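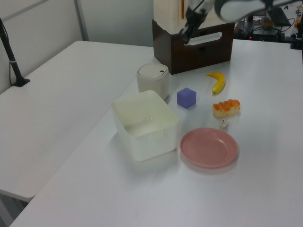 Dark wooden box with handle cutout, lidded container and gripper.

Drestoter: Frequently Asked Questions
Maintained by Zinash Nigatu. Last revised 2021-10-01.

General

What kind of game is Drestoter?
Drestoter is a tile-merging puzzle game for phones and tablets. Adjacent tiles of the same colour and rank are merged by dragging one onto the other. Levels are completed by meeting the target shown at the top of the board before the move counter reaches zero. There is no timer outside Kodikara mode.

How many levels are there?
The current version has 267 levels, divided between two maps. Parnell is open from the start. Miltotia opens once the last gate level on the Parnell map has been cleared. Stars are not required to open Miltotia.

Can I play offline?
Yes, except for Kodikara mode and the daily board. Progress made offline is stored on the device and uploaded at the next connection. Uninstalling the game before that upload deletes the stored progress.

Lives and moves

How do lives work?
The maximum is 6. A life is deducted when a level is failed or abandoned after the first move. Leaving a level before making a move costs nothing. Lives regenerate one at a time while the counter is below the maximum, whether or not the game is open.

Does an invalid move count?
No. A drag between tiles that cannot merge returns the tile to its cell and leaves the move counter unchanged. A shuffle triggered by the game is also free. A shuffle booster used by the player costs one move.

Are leftover moves worth anything?
Each unused move is converted to points at the end of the level. The conversion can raise a two-star result to three stars. It has no effect on coins.

Merging and boosters

What is the difference between a chain and a cascade?
A chain is a series of merges made by the player without an intervening drop. A cascade is a series of merges caused by tiles falling into place. Both raise the score multiplier, but only a chain charges the booster meter. On boards with little vertical space the meter will therefore fill only through deliberate play.

Which boosters can be combined?
The row clearer and column clearer combine to clear a cross centred on the destination cell. The burst tile combines with either clearer and widens its path by one cell on each side. Two burst tiles clear a larger area than two separate bursts. The shuffle booster cannot be combined.

Why did my burst tile leave a locked tile in place?
A locked tile has two layers. The first hit removes the lock and the second removes the tile. A single burst counts as one hit regardless of its size. 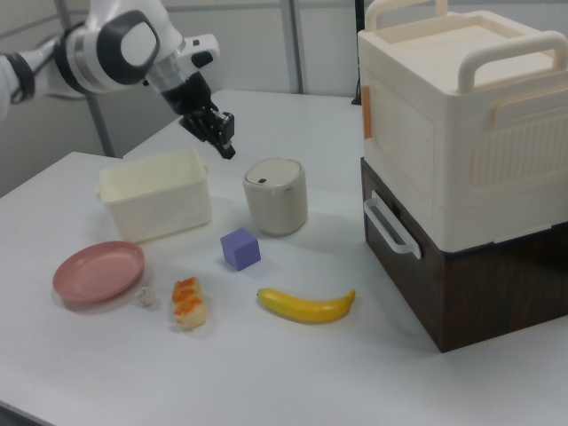
Storage basket and small bin on a white table.

How do I remove fog cells?
Merge next to them. Fog recedes only from cells sharing an edge with the merge, so diagonal merges have no effect. If no fog is removed in a turn, it spreads to one neighbouring cell. Work from the bottom of the board where possible, as drops from above often open further merges.

Kodikara mode

What is Kodikara mode?
It is a timed ladder. All players in a bracket receive the same boards in the same order, and boosters bought with coins are disabled. Boosters created by merging remain available. Each ladder runs for 24 hours.

When does it unlock?
Kodikara mode appears on the map after the first Parnell gate level. If the icon is missing, update the game and restart the device.

How are ties settled?
Equal scores are ranked by total moves used, lowest first. If moves are also equal, the earlier submission is placed higher.

Accounts and saved progress

Can I move progress to a new phone?
Link the account on the old device under Settings, Account, Link. Sign in on the new device with the same details before starting the tutorial. Coins and stars transfer. Unclaimed gifts in the inbox do not.

My stars disappeared after the August update. Are they lost?
No. The update recalculated the star thresholds on several Miltotia levels, and affected results are displayed as blank until the level list is refreshed. Open the map, scroll to the first level and pull down to refresh. Stars earned under the old thresholds are kept.

Can I reset the game and start over?
A full reset is available under Settings, Account, Reset. It clears levels, stars and boosters on both maps. Purchased coins are retained. The reset cannot be reversed.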